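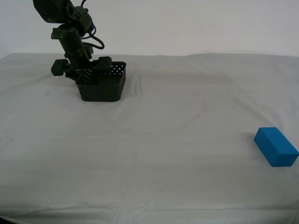

Ticket 138, Sostwood bench, opened 16/06/2022. Right, the start-position rule again! Our sheet says the arm parks clear of everything before a run gets logged, and I keep finding it ignored. With a finger sitting right by the basket rim and the block way over on the right, I can't sign that off as parked.

Tried first: reloaded the Velville park pose from February. No change, run 45 still flagged. 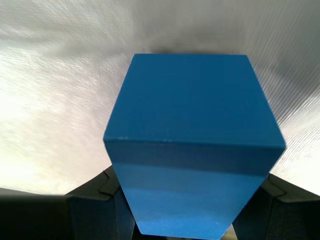 Next I went through the grip section - it wants both fingers on opposite faces before any lift, and I'm happy with our wording there. The park pose is my only gripe. 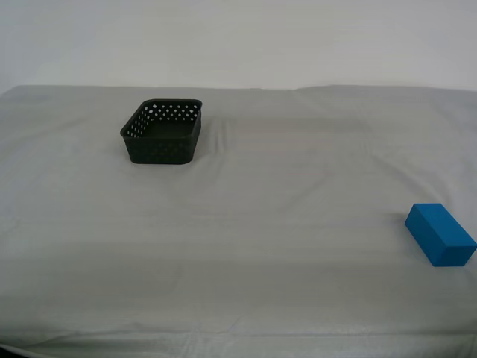 Basket and block, arm out of view.

I'd like that one pinned up as the standard for "clear", if Gatanham agree.

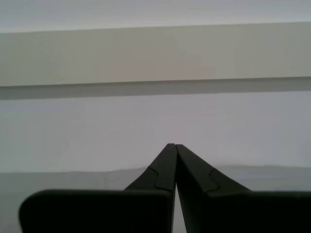 Also asked them whether "closed" means tips together or just under 13 mm, as the sheet says both (pages apart, naturally). Leaving this open till they reply.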